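Boretti Table & Linen Rental - now hiring, warehouse + event crew

Posted in: Jobs / Hospitality & Events / Full time, Part time

Spring is coming at us fast and we are short handed. Weddings start picking up in March and don't let up until the leaves are down. We need packers, drivers and a couple of people for the linen room. Read the whole thing before you apply please, it saves everybody a phone call.

WHO WE ARE

Family rental shop, out on Flitton Road behind the tile place. Tables, chairs, linens, glassware, baskets, cake stands, the odd arch. Most of our work is weddings and graduation parties, plus a lot of church suppers and the big fundraiser dinners in the fall. On a good Saturday we have nearly 700 chairs out the door and every one has to come back, get wiped, get stacked. That's the job, more or less.

WHAT WE NEED RIGHT NOW

Packer / puller. You take the order sheet, you pull the order. Napkins by color, forks by pattern, votives in the right crate. If the sheet says ivory and you grab white, the bride's mother will find it before you've got the truck parked. Must be able to read a sheet and not guess. Mostly mornings, Thursday and Friday run long.

Driver. Box truck, no CDL needed, but a clean license and we do check. You load, you drive, you unload, and sometimes you set up. Backing into a narrow drive with a garden wall on one side is a normal day. If you've driven for a mover or a bakery or a florist you'll be fine here.

Linen room. Washing, pressing, folding, spotting stains. Hot in July, we won't lie, there are fans and the side door stays open. Candle wax and red wine are most of it. Will train if you have patience. Good hours if you've got kids in school, 9 to 3, and we stick to it.

Set-up crew, on call. Weekends only. Good for students. You go out with the truck, put up tables, dress them, put out the place settings and the little extras, go home. Come back late for teardown if you want the extra pay, which you probably do.

THE PART ABOUT LIFTING

A folding banquet table is heavier than it looks. Rounds are worse. You'll be rolling and carrying all day and going up ramps. We have dollies and we have carts and we want you to use them - no heros. If you have a bad back tell us, linen room might suit you, or order desk later in the year when that opens up.

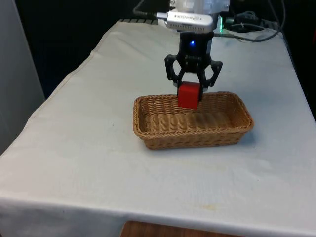
PAY AND HOURS

Hourly, paid every other Tuesday. Rate depends on the job and what you've done before, and we'll tell you the number in the first phone call so you're not waiting around for it. Drivers start higher. Anything past 32 hours in the week puts you on the full time list, and full time people get paid holidays and a week off in January when it's dead in here anyway.

Tips on deliveries are split by whoever was on the truck. Office doesn't touch them.

Late teardown is extra. After midnight is more extra. Holiday weekends same deal.

Boots: we pay half, once a year. Shirts are on us, bring black pants, no rips, no logos. Closed toe shoes in the warehouse, every day, even if you're only picking up your check.

WHAT WE LOOK FOR

- Shows up. Really that's most of it
- Can be polite to a person who is crying about napkins
- Counts things twice
- Okay with early. Summer Saturdays the first truck leaves before 6 am
- Doesn't leave a wet tablecloth balled up in a bag over the weekend (mildew, we've thrown out whole sets)
- English or Spanish, either is fine in the warehouse. Drivers need enough English to talk to the customer

Experience is nice. Restaurant, catering, moving, hotel housekeeping, any of that. Not required for packer or linen room. Some of our best people came from grocery stocking and one of our drivers used to cut lawns.

You have to be 18 for the truck and the presses. 16 and up for set-up crew, with a work permit from your school.

WHAT WE DON'T OFFER

Might as well say it. No work from home, obviously. June Saturdays off are very hard to get - if you have a family wedding or graduation, tell us at the interview and we'll write it on the wall calender, first come first served. Parking is tight, the tile place will tow. No health plan for part time, we looked into it and couldn't swing it this year.

TRAINING

First 3 shifts are paid and you're with somebody the whole time. You'll learn the shelf layout, how we fold (there is a way, please do it the way), how to strap a load so nothing tips, how to check glass racks for chips. After that you're on your own sheet but there's always someone to ask. Ask! A dumb question at the dock is cheap. Finding out you're short a case of water glasses when you're an hour out in the country isn't.

SECOND LOCATION

We are also taking names for the Paredes Street showroom, where customers come in to look at samples and book. Opens a little later in the spring, whenever the floor is done. Need one person who can keep a showroom tidy, answer the phone, dress a sample table and change it around now and then with the season. Some computer - we run everything off a booking program and a shared calendar, nothing fancy. Weekday hours with one Saturday a month. If you want this one put SHOWROOM at the top of your email or it'll get mixed in with the rest.

HOW TO APPLY

Come by the warehouse on a weekday between 10 and 2, side door, ring the bell and wait a minute, we may be on the forklift. Or email. A resume is great but not needed for packer, linen or set-up. Just tell us:

your name and a number that you pick up
which job
what days you can't work
if you've got a license and how long
when you could start

Two references for drivers. Not family.

We call back within the week. If you miss us leave a message, we do listen to them, usually at lunch. Interviews are short, ten or fifteen minutes, and you'll get a walk around the warehouse so wear shoes you can walk in.

If you applied last year and we didn't have a spot, try again. And if you worked for us before and left on okay terms just text the office, you can skip all of this.

Contact the office | Flitton Road warehouse, side door | © Boretti Table & Linen Rental | Back to top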